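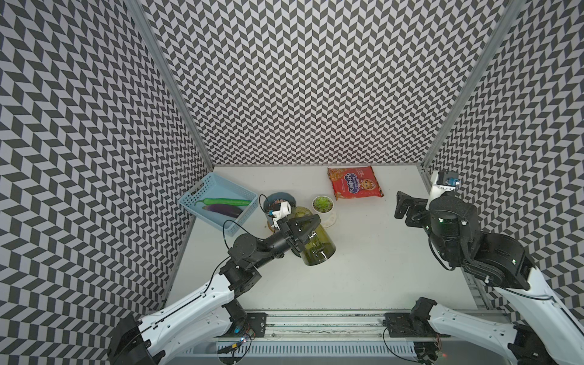 An eggplant and a long green vegetable share a light blue basket.

Home Topics Activities For Teachers
Search this site Enter a word Go

Containers at Home
Trokano Children's Learning Pages, Household Science

A container is an object made to hold something else. Bottles, baskets, pots, bags and boxes are all containers. Most homes have a great many of them, and each has a shape that suits its work.

Why do baskets have holes?
The holes in the sides of a basket let air move in and out. Fresh vegetables give off a little water, even after they are picked. If that water is trapped, the vegetables may spoil sooner. An open basket lets the damp air escape. It is also light to carry and easy to rinse.

Why do bottles have necks?
The narrow part at the top of a bottle is called the neck. Liquid leaves a narrow neck in a thin stream, so it is easier to pour without spilling. A narrow neck can also hold one or two flower stems upright. For this reason, people often use a bottle as a vase.
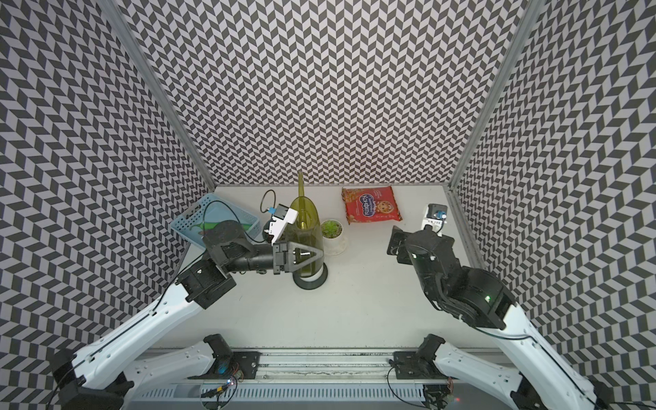 A green glass bottle with a long, narrow neck. A potted succulent stands beside it.

Glass is made by heating sand and other materials until they melt. It does not let water through, but it does let light through. Glass that light can pass through is called translucent or transparent. Through transparent glass, objects look clear. Through translucent glass, they may look blurred or dim.

What does a flowerpot hold?
A flowerpot holds soil, roots and water. Succulents are plants that store water in their thick leaves. They do not need to be watered often - too much water can harm their roots. Many flowerpots have a small hole in the bottom where extra water can drain.
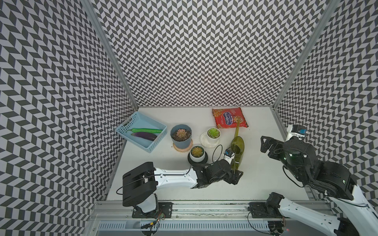 A saucer or a coaster placed under a pot helps to protect the table. A saucer has a raised edge and can catch water. A coaster is usually flat, and it guards against scratches and damp marks.

What is a snack bag for?
Snack bags are sealed to keep air and moisture out, which helps the food stay crisp. In this way a sealed bag does the opposite job of a basket. The printing on the bag tells the buyer what is inside.
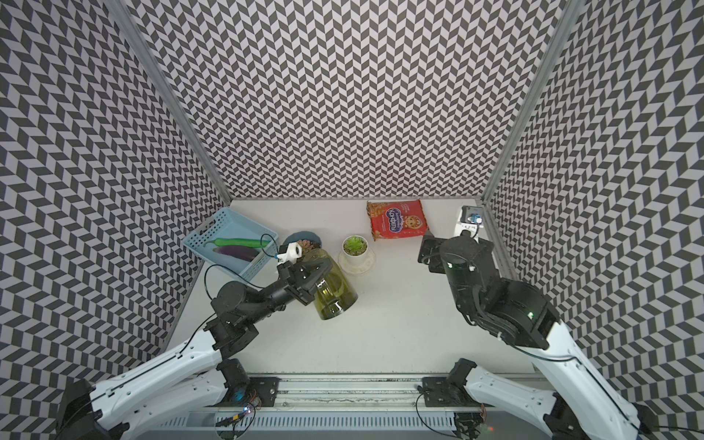
Activity: Container Survey
Ask an adult before you begin. Allow up to 60 minutes.
1. Choose one room and find 12 containers.
2. Write down what each one holds.
3. Note whether it is open or closed.
4. Decide whether it keeps air out or lets air in.
Leave glass objects where they are and ask an adult to lift them.

Text by Yasuo Sasaki

Related pages
How Glass Is Made
Plants That Store Water
Why Food Spoils
Measuring Liquids at Home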